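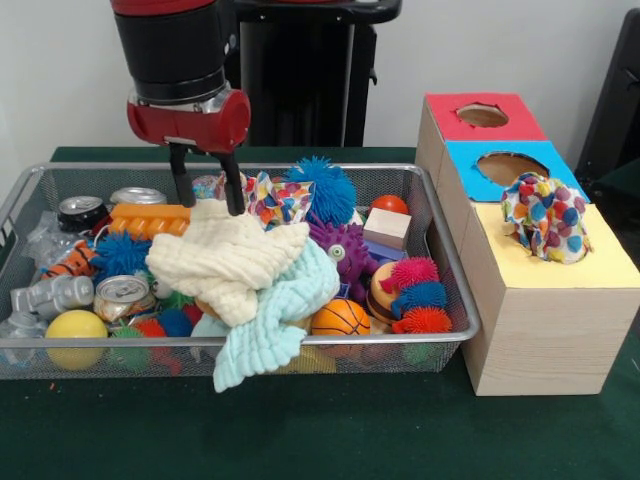
4.2 Macro latency

Input delay was measured on the Jultance keypad with the Hellwood driver. Each of 9 macros was triggered 500 times at a polling interval of 7 ms. The median delay was 47 ms for chained macros and lower for single keys.

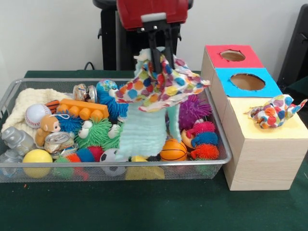

Setareh Babaei objected that chained macros should be timed from key release, as the driver queues them only then. We repeated the chained runs on that basis. The ranking of the macros did not change, and press-based values are kept in Table 3.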